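Varia project update: collecting the tabletop set

Collection for the tabletop part of Varia started in January and is now past the halfway point. The group has 648 usable episodes in the store, all recorded on the two-armed robot at the Esberg lab. A further 83 were thrown out in the first pass, mostly for dropped frames on one of the joint streams.

For anyone who has not followed the project, an episode is one attempt at one instruction, driven from start to finish by a person. The operator moves the arms and hands remotely while the system logs the head camera, the joint positions and the commands sent. The instruction is typed in before the attempt begins, so each recording carries its own label. The learning system is then trained on the whole lot, good attempts and clumsy ones, as long as the task was finished.

The current instructions are all short. "Put the green cup next to the blue cup" is a typical one. There are 29 of them on the sheet, and most use the coloured cups, with the scissors added as a distractor. Operators are asked to change the layout after every episode and to avoid falling into a favourite pattern. A check of the January recordings showed that the yellow cup had ended up on the right far too often, and the model had begun reaching to the right whenever yellow was mentioned. Layouts are now drawn from a list, and the operator sets the table to match before starting.

Arnout Schouten has rewritten the operator notes. The main changes are:

Start with both hands open and clear of the cups.

Pause for a second before closing the fingers. Fast grasps are hard to line up with the camera afterwards.

If a cup tips over, stand it up with the robot and carry on. Recoveries are useful and we do not have enough of them.

If you have to reach in by hand, stop the episode and mark it as void.

Do not tidy the background. The model needs to cope with people, desks and clutter behind the table.

The last point has come up a few times. The earlier Noren set was recorded against a plain curtain, and the policy trained on it did poorly as soon as the curtain was taken down. Leaving the room as it is costs nothing and should save us repeating that work.

Seven operators have been trained so far. Sessions run for an hour, with a break in the middle - longer than that and the quality drops off. New operators should read the notes and do one practice session before their recordings are kept. Bookings go through the shared calendar, and the next layout list will be posted there on Feb 25, 2018.

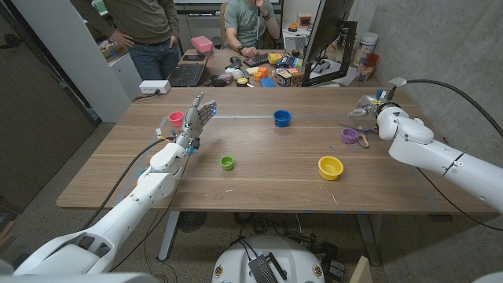 Mudaliar storage move

The Mudaliar server is being moved to the new rack next week and will be offline for one morning. Please copy anything you need beforehand. Recordings made that day will stay on the local disk and be uploaded once the server is back.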